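件名: Re: [robo-circle] 手元データ班、6月分の進みぐあい

みなさん、こんばんは。手元データ班のエルダナです。

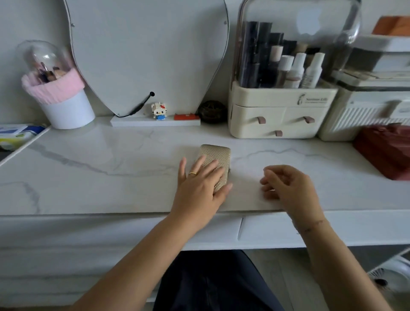 月曜の部会に出られなかったので、遅ればせながらこちらで報告します。まず数字から。両手の動作クリップは合計で2,708本になりました! 先月末の時点では895本しかなかったので、テスト期間を挟んだわりにはみんなよく頑張ったと思います(ウビットさん、レポート締切の前日まで送ってくれて本当にありがとう)。

で、ベルハヌさんのメールの件です。

> Berhanu Negash さん:
> 学習側から二つお願いがあります。
> ひとつめ、「ケースを押さえて、もう片方の手で開ける」
> 系のクリップで、開始の合図がばらばらです。手が触れた
> 瞬間から始まっているものと、机に座った直後から始まって
> いるものが混ざっていて、Asetti に読み込ませると前半が
> ほとんど待ち時間になってしまいます。
> ふたつめ、机の上はもう少し片づけたほうがいいですか?
> ラジュさんは片づけ派、僕は迷っています。

ひとつめは、こちらの書き方が悪かったです、すみません。手順書には「準備ができたら開始」としか書いていなくて、準備って何よ、という話ですよね……。片手を小物の上に置いて、もう片方の手は机の少し上に浮かせて軽く曲げた状態、これを「構え」と呼ぶことにして、構えから始めるように直しておきました。利き手はどちらでもOKです。ただ、途中で手を入れ替えるのはなしで。撮り直しが必要なのは44本で、一覧は共有フォルダの Shiferaw に入れてあります。自分の名前があったら、今月中にお願いします!

ふたつめ、私は片づけない派です。去年の Nesberg 杯で、きれいな机だけで練習させたモデルが、本番の机にペン立てがあるだけで迷子になったの、覚えてますか? 私は控室で見ていて胃が痛かったです。化粧品のケースでも鏡でもぬいぐるみでも、いつも置いてあるものはそのままでいいと思います。大理石柄の机なんかは筋の模様が小物の輪郭とまぎらわしくて、練習にはむしろありがたいくらい。ただし、名前や住所が読めるもの(郵便物とか学生証とか)だけは必ずどけてください。ここは先生にも念を押されています。

ラジュさんの言い分もわかるんです。ラベル付けする側は、背景に物が多いと枠を引くのが本当に面倒なので。なので提案なんですが、ごちゃごちゃした机のクリップから300本だけ先に選んでラベルを付けて、Flatov の腕で一度試してみませんか。それで把持の失敗が増えるようなら、そのとき片づけルールを考えるということで。選ぶ作業は私とゼウディトゥさんでやります。

あと細かいことをいくつか。

・ファイル名の末尾に自分の番号を入れ忘れている人がいます。私も二回やりました。
・袖の長い服の人は、手首が見えるくらいまでまくってもらえると助かります。
・指輪や腕時計は、ふだんつけている人はつけたままで大丈夫です。
・小物の種類がまだ少ないです。薄いケース、丸いもの、柔らかい袋、なんでも歓迎!

次の打ち合わせは、いつもの部屋で午後6時からにしたいです。都合の悪い人はこのメールに返信してください。ベルハヌさんは、できればそれまでに Asetti の読み込み設定を送ってもらえるとうれしいです。

エルダナ(Eldana Zeleke)
手元データ班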